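4.3 작업대 준비 및 병 제품 정렬

본 절은 스토도라(Stodora) 포장 구역에서 병 제품을 상자에 담기 전에 수행하는 정렬 절차를 규정한다. 작업자는 교대 시작 전에 본 절과 4.2절(자재 수령)을 숙지하여야 한다.

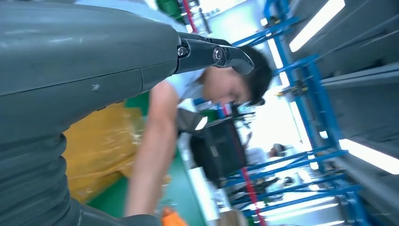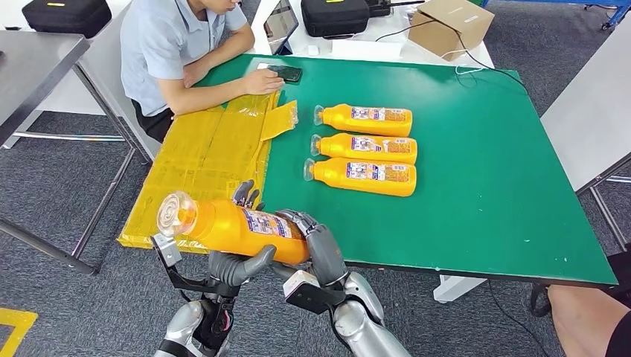

준비 사항

1. 녹색 작업대 상판의 이물질을 마른 천으로 제거한다. 세정제를 사용한 경우 상판이 완전히 마른 후 다음 단계로 진행한다.
2. 작업 지시서의 품목 번호와 수령한 제품의 라벨을 대조한다. 번호가 일치하지 않는 제품은 작업대에 올리지 않는다.
3. 황색 비닐 포장재는 작업대 한쪽에 평평하게 펴서 둔다.

정렬 절차

4. 병을 한 개씩 들어 캡의 체결 상태와 라벨의 들뜸 여부를 확인한다.
5. 확인을 마친 병은 작업대 위에 눕히고 캡이 모두 같은 방향을 향하도록 나란히 놓는다. 병과 병 사이에 다른 물건을 두지 않는다.
6. 열의 바깥쪽 병이 작업대 가장자리에서 최소 10 cm 떨어져 있는지 확인한다.
7. 정렬된 병은 2단을 초과하여 쌓지 않는다.
8. 한 묶음의 정렬이 끝나면 점검표에 서명하고 4.4절(상자 투입)로 넘어간다.

주의: 병을 캡 부분만 잡고 들어 올리지 말 것. 캡이 분리되어 내용물이 누출될 수 있다. 반드시 몸통을 잡는다.

주의: 누출이 발견된 경우 즉시 작업을 중지하고 해당 병을 격리 용기로 옮긴다. 같은 열에 있던 제품은 전량 재확인한다.

참고: 점검표 1부에는 최대 200병까지 기록할 수 있다. 초과분은 새 점검표에 기재하고 두 점검표를 함께 철한다.

참고: 아흐터베르흐(Achterberg) 납품분은 라벨 인쇄면이 위를 향하도록 놓는다. 카미에르(Camier) 납품분에는 이 규정을 적용하지 않는다.

포장재의 취급

9. 찢어지거나 접착면이 노출된 포장재는 재사용하지 않고 지정 수거함에 넣는다.
10. 재사용이 가능한 포장재는 접힌 자국을 따라 접어 선반 하단에 보관한다. 보관 수량은 매주 화요일에 점검하여 자재 대장에 기록한다.

본 절의 내용에 관한 문의 및 개정 요청은 공정관리 담당 하리시 로보(Harish Lobo)에게 서면으로 제출한다.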